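Remelting the mould compound, batch 12

May 4, 2018
Posted by Loretta Kapoor
11 shares | 3 comments

Carried on with the reusable compound. The last lot of Meltico had been through the pot too many times and was going stringy, so I cut it up and started a fresh batch with half old and half new. Total in the pot 822 g, weighed after trimming. The trimmings with plaster stuck to them went in the bin.

Pot set to 158 on the dial, which is Fahrenheit, the old pot from Wamville. The dial reads low. I checked it with the glass thermometer at the side and again in the middle, and the middle was still lagging when the side was well up. Stirred slowly with the flat stick. If you stir fast it takes in air and you get the pinholes we had all over the lamp feet.

Skin formed on top twice while I was waiting. First time I stirred it back in, second time I lifted it off. The skimmed batch poured better. I can't say if that was the skin or the extra time in the pot, as I changed both at once. Should have split it.

Poured three moulds:

Door knob, one piece, open top. Poured from one corner and let it creep across. Clean.

Small bracket for the Song order, two piece. The first half is good. The second half stuck to the first along one side. I had brushed soft soap on the join but it was thin near the locating keys. Used a knife to part them and lost a bit of the edge. Will need pouring again.

Set of simple blocks, for practice with sharp corners. Star points are the awkward part. The compound tears at the inside corners when the master is pulled straight up, and it is worse if the mould is still warm. Left it in the cold cupboard until after lunch and it came away whole except for one point.
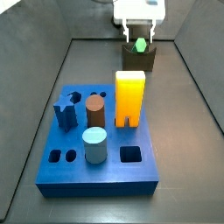
Shape-sorter board, with the star block at the back left. Same block in the next one.
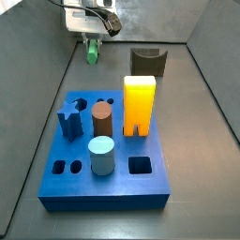 Barış Sönmez reckons the tearing is a draft problem and no amount of cooling will cure it. He would give the master a slight taper, thinner at the bottom of the mould, and put up with the block being a touch uneven. He also said to warm the master before pouring so the compound doesn't chill against it and leave a wrinkled face. I did have wrinkles on the knob mould last week, so I'll try that one first.

Notes on the soap. The jar in the cupboard is nearly done and what is left has dried round the sides. Thinned it with warm water, one part to two. Two coats, the second brushed across the first, and wiped out of the corners with a dry brush. Where it pools you get a soft patch in the mould. There is one on the bracket near the screw boss.

Plaster casts from the knob mould: first cast had a few bubbles under the rim. Second cast, brushed a thin coat of plaster in before filling, no bubbles that I could find. The casts are on the rack and still cold to the touch, so not dry yet. Don't paint them.

The Gelico sample is still unopened. The sheet with it asks for soaking overnight, so it will have to wait until somebody is in two days running. It smells of glue even through the bag and I would like it moved away from the kettle.

To do
– repour second half of bracket, thicker soap at the keys
– split the next batch, skim one half only
– warm the knob master, compare faces
– tapered star master, Barış to turn up some offcuts
– order soft soap
– scrape out the pot while it is warm, it was left last time and took ages

3 comments

Soo-ah Kwon
On the skin, I put a lid on and leave it a finger's width open. It still skins over but a lot less, and you don't lose weight from the batch.

Gaetano Caputo
What did you use for the keys on the bracket? If they are the round-headed ones they do grip. I cut mine as shallow cones.

Loretta Kapoor
Round-headed, yes. Will try cones on the repour. Lid is a good idea, the one for this pot is under the bench with the sieves in it.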